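Slides 1 to 3, eggs. Talk for the Furiveck home kitchen evening, Wednesday, July 3, 2024.

Start quick, no long hello. Ask for hands: who keeps eggs in the carton? Who tips them into a bowl? Let people argue for a minute, they always do and it's great.

Then slide 2, both pictures up together.

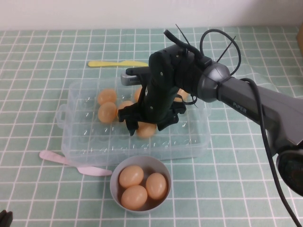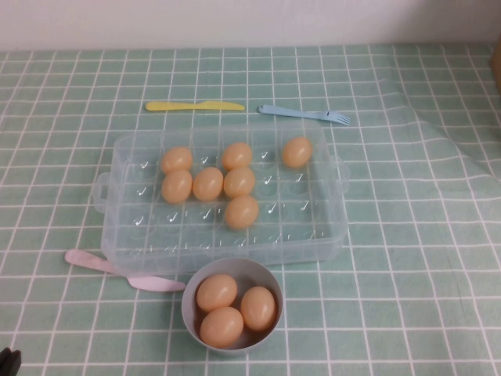

*Clear egg tray on the green checked cloth, both views.*

**Say:** I love this kind of tray! Clear plastic, a round cup for every egg, and you can see right through to the cloth. Point to the second picture for that, the green and white squares show up nicely under the empty cups.

Same picture: seven eggs, mostly bunched up, with one on its own over to the right in the back row. Ask the room how they'd fill it. Front first? Back first? Wherever your hand lands? (I'm a wherever person — admit it.)

Then give them my way:

- New eggs go in at the back.
- Eat from the front.
- Slide everything forward before you shop, so the gap is ready.

Mention the little handle on the end. Handles sound like nothing until the tray is on a deep shelf behind the milk and you want it out with one hand.

**Slide 3, washing up.** Lift the eggs out first, warm water, soft brush in the cups, let it dry upside down. Keep this short, the Retitz group got 7 minutes of it in May and I lost them at the brush.

If there's time, the Beltrán bakery story: over 400 eggs on a Saturday, all moved by hand, and they still line them up in rows. People love that one. Slow down for it.

Pass round the two trays from the bag, Emon shop ones, empty please! Get everybody to hold one by the end and feel how light it is.

Questions, then straight on to bread bins — slide 4, the one with the blue title.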